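The Two Hundred and Sixth Bottle

By the time I reached example 206 I had stopped thinking of it as homework and started thinking of it as the best job anyone had ever given me.

Kirkeck wanted 241 of them before July. Pick up the thing, carry it to the bin, let go. I drove the arm from a stool with the handles in my fists, and every small wobble of mine went into the log, to be learned from later by something that had never held a bottle in its life. I loved that! I was handing down my wobbles - like a family recipe.

"You're humming again," said the voice from Skastameck, in my headset.

"Does it hurt the data?"

"It can't hear you. It only gets the wrist."

So I hummed louder. A full bin was my favorite kind, when you have to look for a place before you commit, and I had asked for 12 of those in a row.
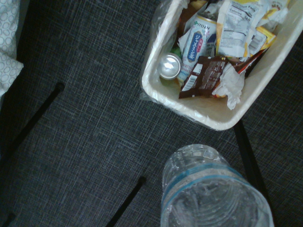 I came in slow, from the left, then changed my mind and backed off six inches. Kirkeck said to keep the changes of mind. A learner that only ever sees confidence, they told us, has no idea what to do on a bad day.

"Keep or toss?" asked the voice.

"Keep," I said, and flexed my fingers, and the gripper flexed along with me.

"Two hundred and seven, whenever you're ready."

I was already reaching.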